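Keep the Old Office Desktop

Every few months someone asks me what to do with an old office desktop, and the answer they expect is the recycling center. I think most of those machines should be opened up first, and a good share of them should be kept running.

My case is mostly practical. A company desktop is built to be serviced by a person with forty other calls that week. The lid comes off, the memory is easy to reach, and you can follow the cables without a flashlight. The slim boxes sold for home use at Vidine are prettier, and I have given up on two of them.

Memory is where I would start. It is the cheapest fix and the one most people could do themselves if they were shown once.

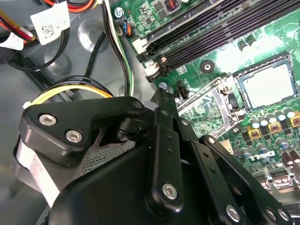 Memory slots on a Dell motherboard, with no modules fitted.

You open the latch, line up the notch and press until it clicks. Bình Kim, who taught me this in June at the Worku repair evenings, made me do it 9 times before I was allowed near a processor. I thought that was excessive then. I don't now.

The processor is a different matter, and I don't agree with people who say anyone can swap one. The socket contacts bend easily and are miserable to straighten. If the old chip works, leave it alone. A fresh drive and more memory will do more for an office machine than a slightly faster chip bought used.

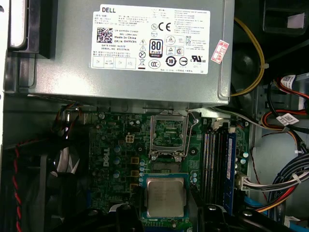
I feel the same way about power supplies. Read the label before you buy anything. Makers like to use their own part numbers, and a standard unit may not fit the case or the plugs. That is my main complaint about these desktops – they are easy to open and then fussy about what goes back in. I paid $50 for a replacement once and had to return it.

Never open the supply itself. Replace it whole or stop there.

The other thing I would argue for is a proper place to work. A kitchen table is fine for an hour, but screws roll and dinner has to go somewhere.
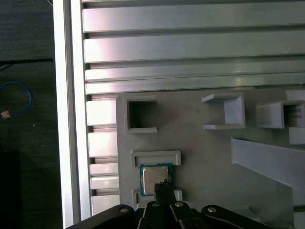 A fixed spot for each part saves more time than any tool I own. At home I get by with a muffin tin and masking tape. Grellden sells a nice parts tray, and I would still buy the muffin tin.

Some machines are finished, and I don't keep those. A cracked board goes to recycling the same day. But a dusty desktop with a slow drive is not finished, and it shouldn't be treated as if it were.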